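Jilbridge Zweiarm-Station für Demonstrationsdaten

Startseite › Datenerfassung › Stationen › Zweiarm

Kurz gesagt
Komplette Tischstation zum Aufnehmen von Greif- und Sortierbeispielen. Zwei Arme, zwei Parallelgreifer, Kopfkamera, Aufnahmesoftware Workneh. Aufbauen, anschließen, vorführen, speichern. Ausgelegt für Teams die eigene Lerndaten brauchen und nicht erst ein halbes Jahr basteln wollen.

Lieferbar ab August. Vorbestellung über das Büro Gatow.

Wofür
Nachahmungslernen am Tisch. Eine Person führt beide Arme, das System schreibt mit: Kamerabild, Gelenkstellungen, Greiferöffnung, Anweisungstext. Typische Aufgaben — Körbe sortieren, Dinge einräumen, umpacken, übergeben von links nach rechts. Alles was auf einen Tisch passt und nicht zu schwer ist.

Aufgabenpaket »Zwei Körbe«
Liegt jeder Station bei. Geflochtene Körbe mit Henkeln, schwarzes Tischtuch, Haushaltssachen und Spielzeug. Ziel: Badartikel in den einen Korb, Lebensmittel (Attrappen) in den anderen. Klingt simpel, ist es für den Greifer nicht. Der Badeschwamm aus Netzstoff gibt nach und verhakt gern, die Tasse will am Henkel oder am Rand gefasst werden, Stifte rollen weg. Bälle sowieso.

Startlage vor jeder Aufnahme neu mischen. Auch mal falsch einsortiert anfangen, also Zahnpasta zum Obst, damit das Modell Umräumen lernt und nicht nur Einräumen. Ein fast leerer Korb neben einem vollen ist ein guter Start, kommt in vielen Datensätzen viel zu selten vor.
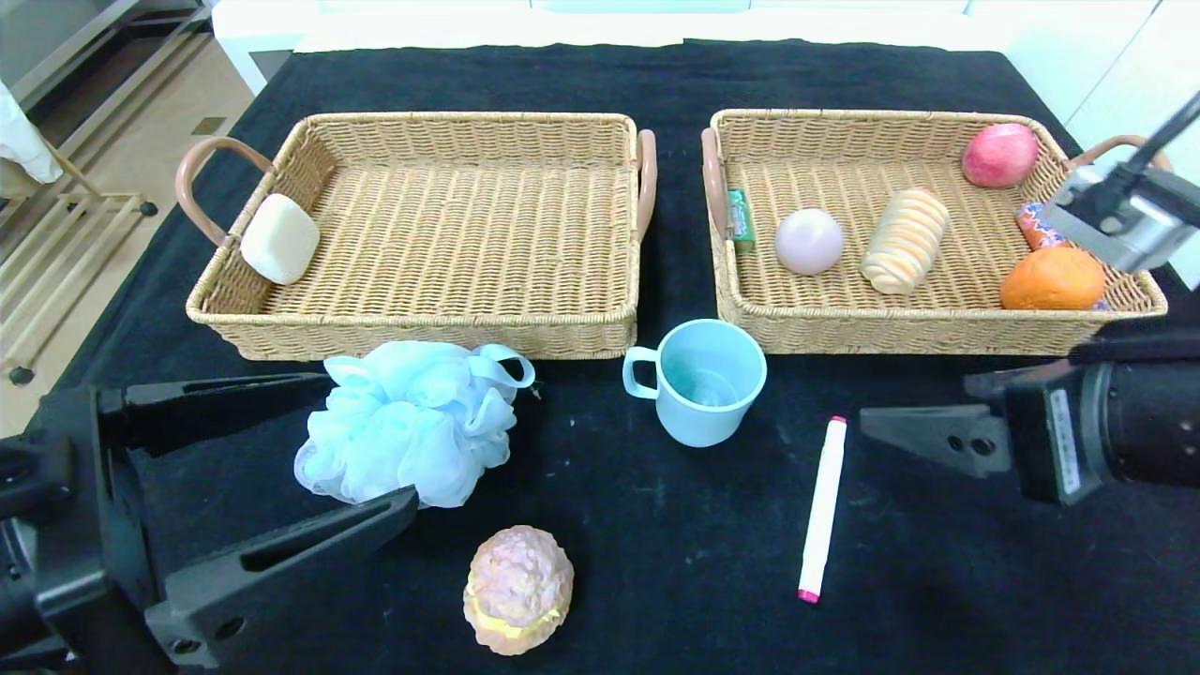
Lieferumfang
2 Arme mit Parallelgreifern, schwarz
1 Kopfkamera mit Halterung
1 Steuerrechner, Workneh vorinstalliert
Führungsgriffe links/rechts, Fußtaster für Start/Stopp
Tischtuch schwarz, matt
Aufgabenpaket »Zwei Körbe«
Kabelsatz, Klemmen, Werkzeug
Tisch nicht enthalten! Bitte Maße im Datenblatt beachten, wackelige Tische machen Ärger bei der Kalibrierung.

Software Workneh
Läuft lokal, keine Cloud nötig. Episode starten per Fußtaster, nochmal treten = Ende. Danach drei Tasten: behalten, verwerfen, markieren. Anweisungstext kann vorher oder nachher rein, auch mehrere Varianten pro Episode. Export als Einzelepisoden oder gebündelt. Bis 250 Episoden pro Sitzung, dann will die Software eine neue Sitzung aufmachen (Dateigröße).

Neu in Version 4 — Vorschau der Startlagen als Übersicht. Man sieht schnell, wenn die Tasse immer an derselben Stelle steht. Fehlgriffe lassen sich jetzt mit Zeitmarke versehen statt die ganze Episode wegzuwerfen. Bitte nutzen, Korrekturen sind wertvoll.

Empfehlung für den Einstieg
100 Episoden pro Aufgabe, dann erstes Training, dann schauen wo es hakt. Nicht gleich tausend aufnehmen. Nach 9 Episoden kurz Pause, sonst werden die Bewegungen schlampig und das lernt das Modell mit. Bedienperson ab und zu wechseln.

Hände aus dem Bild, bevor die Aufnahme läuft. Licht konstant halten, Jalousie zu. Körbe ruhig mal verschieben oder tauschen. Bei weichen Sachen langsam schließen.

Einweisung
Vor Ort oder in Gatow, ein Vormittag, macht meist Yetunde Amadi. Inhalt: Aufbau, Kalibrierung, erste Episoden, Export. Bitte zwei Leute schicken, einer führt und einer mischt den Tisch neu. Termine freitags auf Anfrage.

Zubehör und Ersatz
Greiferfinger (Paar), Kabelsatz, Tischtuch einzeln. Aufgabenpaket »Küche« in Vorbereitung, Inhalt steht noch nicht ganz fest. Eigene Gegenstände gehen natürlich auch, vorher bitte Greiferöffnung prüfen.

Passt zu
Rollgestell Grestton (separat). Ältere Einarm-Stationen können auf Workneh 4 aktualisiert werden, Zweitarm nachrüsten geht leider nich.

Preis
Auf Anfrage. Hochschulen bitte dazuschreiben, gibt andere Konditionen. Mietstation möglich, Mindestdauer vier Wochen.

Fragen
Technik: Getachew Tufa, vormittags am besten erreichbar. Bei Störungen bitte die Seriennummer und das letzte Sitzungsprotokoll gleich mitschicken, spart eine Runde. Datenblatt und Maßzeichnung unter Downloads — Maßzeichnung wird gerade überarbeitet, die alte gilt solange weiter.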